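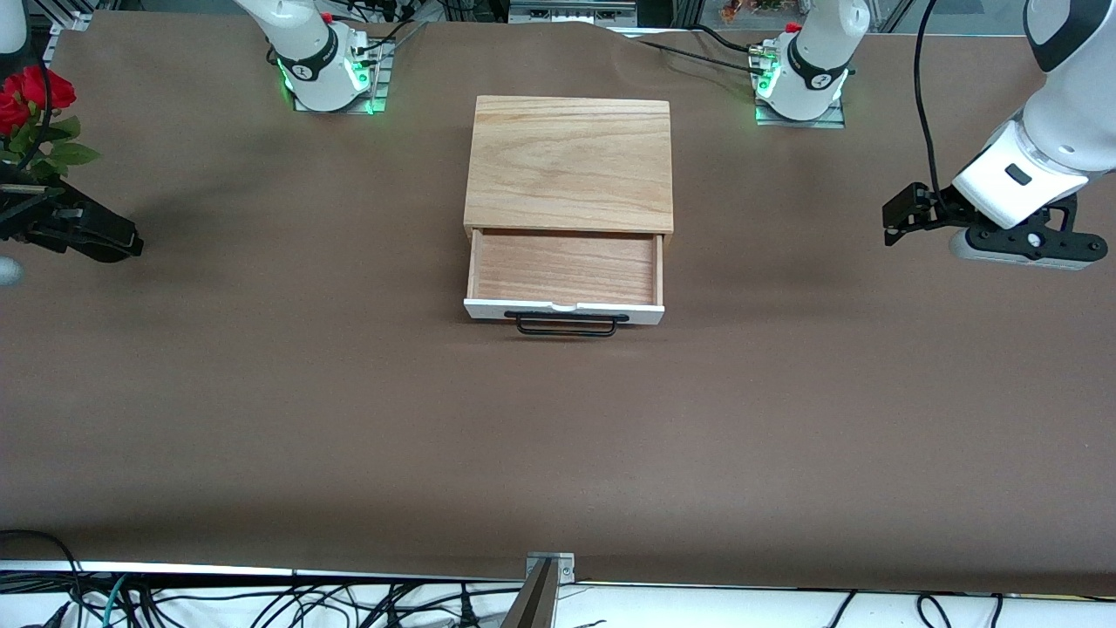
Home Diary Prints Shows Links Contact

Diary: the Uvside print
June 2020

Signed the last of the Uvside edition this morning and got the first tubes out to the post office before lunch. My hand is stiff. I am writing this down while I still remember the order things happened in, as I never did that for the last print and had to guess at half of it when someone asked me how it was made.

The edition is 200. I wanted fewer. Trinia wanted more, and 200 was where we ended up after a long phone call in which neither of us said a number first. They are a small gallery and the opening was moved online, so the print is carrying more of the show than it was supposed to. The paintings are hung. People can book a time to go in and look at them by themselves, and a few have. But most of the mail I get is from people who want the print.

The image comes from the fourth painting, the one with the laundry lines and the river behind. I redrew it instead of shooting it from the canvas. The painting has a lot of thin glazes in the sky, and thin glazes turn to mush when you try to pull them apart into flat colors. So it is a new drawing in five layers: pale yellow, a gray pink, a blue that is nearly green, the dark, and then a clear gloss on the water only. The gloss was Laurinda Serrano's idea. I was against it for a week and then she pulled one and left it on the rack and I changed my mind walking past it.

Laurinda runs the presses at Macedo. She has printed for me before, the bird prints and the small black one. She talks very little while she is working and so I have learned to do the same. We had the shop to ourselves for most of this, with the big doors open and both of us in masks, which makes it hard to smell when the ink is going off. She went by the feel of the squeegee.

The paper

We used Kernia, the heavy one, in the warm white. I had wanted the cotton sheet from the bird prints but it was on back order and the supplier would not give me a date. Kernia is a little harder on the surface. The yellow sits up on top of it where it would have sunk into the other sheet. I did not like that in the first proofs and asked Laurinda to cut it with more base, and after that it was fine. It also takes pencil well, and that mattered to me today.

One thing to remember for next time: the deckle on this paper is on two sides only. I drew the border as if all four were torn. Laurinda pointed it out with the first proof in her hand, and we ended up tearing down the other two sides against a steel rule. That took a full afternoon and we lost some sheets to bad tears. I should have asked to see a sheet before I drew the border.

Also the stack has to sit in the shop for a couple of days before anything goes on it. I knew this. We had rain, the sheets grew a little, and then it dried out and they shrank back, and the blue was off from the pink by the width of a pencil line along the bottom of every roof. You could argue it looked good. I kept a few like that for myself. The rest of that batch went in the scrap drawer, and we waited.

The colors

The yellow was easy. The pink took three tries. On my screen at home it looked like the inside of a shell and on the paper it looked like a bandage. Laurinda put a very small amount of black in it, on the tip of the knife, and that was it. I wrote the recipe on a strip of tape and stuck it to the lid, then the lid got wiped with solvent, so now the recipe is whatever is in the jar. I brought the jar home.

The blue is the color the show is named for, more or less. Uvside is what my aunt called the far bank of the river when we were kids. I have never found out whether it is a real word. She said it as if everyone knew it. The far bank in the evening was that color for a few minutes and then it was just dark. I have been trying to paint it for years and in the end got closer to it with one flat ink than I did with any of the oil paint. I am not sure what to do with that.

The dark is not black. It is a brown with the blue mixed into it. It looks black until you put it beside something that is.

We printed the gloss last, after everything else had cured overnight. You can't see it straight on. You have to tilt the sheet, or walk past it, and then the water comes up. None of the photos on the Trinia page show it. I tried for an evening by the window with my phone and gave up. 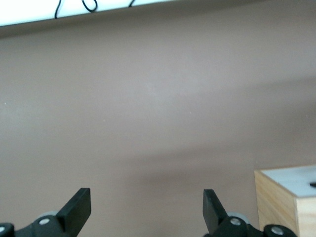 The release

It went up on the Trinia site at noon. I had planned to stay away from the computer and go for a walk, and I did go for a walk, but I had my phone with me so it was the same thing. The page had 3,858 visits on the first day. I know the number because they sent it to me. I have no idea if it is good for a gallery that size. They seemed pleased.

The cart stopped working for a while in the early afternoon. Some people got charged and got no confirmation, and some got a confirmation for a print that had already gone to someone else. I answered as many of those as I could myself. Most people were kind about it. One man wrote to me four times in an hour, then wrote a fifth time to say sorry, his order had come through and he had been looking in the wrong inbox.

We set the limit at one per household. I heard that a couple of them are already listed for resale at three times the price, before they have been mailed. I asked Trinia about it and they said there isn't much to be done once a person has paid. I suppose that's right. It bothered me more in the morning than it does now.

After paper, ink, shop time, the tubes and the gallery's half, my share of the first day comes to 1,710 dollars. I had told myself a higher figure. It covers the rent on the studio and a new set of brushes, and I can pay back the loan from my brother if I leave the brushes for another month. The artist proofs are mine and I will hold on to them. I gave Laurinda two. She picked one with a fingerprint in the margin, her own, and said nobody else would want it.

Signing and numbering

I sign in pencil, bottom right, and number bottom left. Title in the middle, lower case. I use a 2H because softer pencil smears when the sheets slide against the tissue. For the bird prints I used whatever was on the desk and half of them have a gray smudge under the name.

The way I do it is to number the whole stack first, then go back and sign. If I do both at once I start skipping. I still wrote 88 on two sheets in a row and had to erase one, and you can see it if you hold it to the light. That one I am keeping out and replacing with a spare.

My signature changes over a long stack. The early ones are legible. By the middle the last letters have gone into a line, and near the end I was making myself slow down again, so the late ones look like the first ones. If you are wondering whether yours is real because it doesn't look like your friend's, it is real. That's just where you were in the stack.

Next

The rest of the tubes go out as the labels come through. Overseas ones will be slow, the post office told me to expect weeks, and they weren't willing to say how many. Please don't write to ask before then.

I want to do a second print from the show, smaller, maybe two colors, of the painting with the stairs. Macedo has a gap in its calendar and Laurinda says she has enough Kernia left over for a short run. I would draw it for two torn sides this time. I have a rough sketch, but the stairs are too steep in it and the figure looks like he is falling. I'll work on it tonight if my hand loosens up.

Need to buy: tissue, 2H pencils, packing tape, coffee.

Print this page | E-mail this page

Comments

inkyfeet
Got one! Ordered right before the cart went down and was sure I'd lost it. Will there be a picture of the gloss layer at some point, even a bad one?

R. Dow
I missed out, was at work. If you do the stairs print could you post the time a day or two ahead? The painting with the stairs is my favorite of the group anyway.

marshcat
We had the same trouble with paper growing on us last summer. Now we keep a bucket of water in the room when it's dry and it helps some. The off-register ones sound great, I would buy one of those.

Paula in Maine
My grandmother had a word for the other side of the lake too, and I can't find it in any dictionary either. Number 31 is going over the piano. Thank you for the note about the signatures, I had been about to ask.

inkyfeet
Tube came today, no dents. Tilted it under the kitchen light and saw the water. Never mind about the picture.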